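Flerkness Custus Red 2021, reviewed
Kwesi Wumbei, 12/29/23
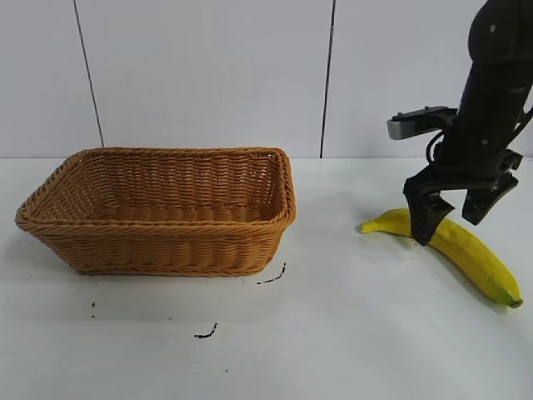 Woven basket and a ripe banana on a white table.

I bought two bottles of the Custus in November and opened the second last night. The color is dark ruby. It smells of black cherry and dried herbs, with a little cedar after half an hour in the glass. Medium body, firm tannins, a slightly bitter finish. Alcohol is 13 percent. It went well with lamb stew and less well with hard cheese. Drink it within two years. Akolgo still has it by the case.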